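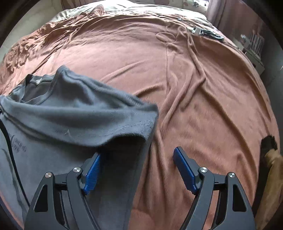
Signe Amundsen opened by asking why we'd buy more grippers before anyone had worked out what the spare pads cost. Fair point, and it moved item four up to item one, so apologies if my numbering looks odd this month.

1. Hand-held grippers for the folding work
I said the clothes sessions are the ones eating our hours, T-shirts most of all, and that two more units would let Edvin and Folke record at the same time. Ragnvald had the Pernus quote with him: 1000 a unit, pads not included. Signe wants the pads on the same order and I think she's right — we got stung on shipping in 2025. Pads are 22 a pair from Pernus. Zalto hasn't answered my second email.
Agreed: two units and a box of pads, if Ragnvald can get the shipping onto one bill.

2. The arm
Long one. Folke likes the Hurska, Edvin likes whatever we can get fixed without mailing it overseas. We went back and forth and I stopped typing for a while (sorry!). No arm before the summer. Folke will ask Hurska about a loaner.

3. Storage
We're at 79 percent on the Gyamfi drive. Edvin will price a second one and send it to me before the January order goes in.

4. Other stuff
Signe asked for a real budget sheet instead of my notes. I'll make one, with a line for blankets and shirts too — those have been coming out of petty cash.

Absent: Alfie Whiteley. We wrapped up at 4:40.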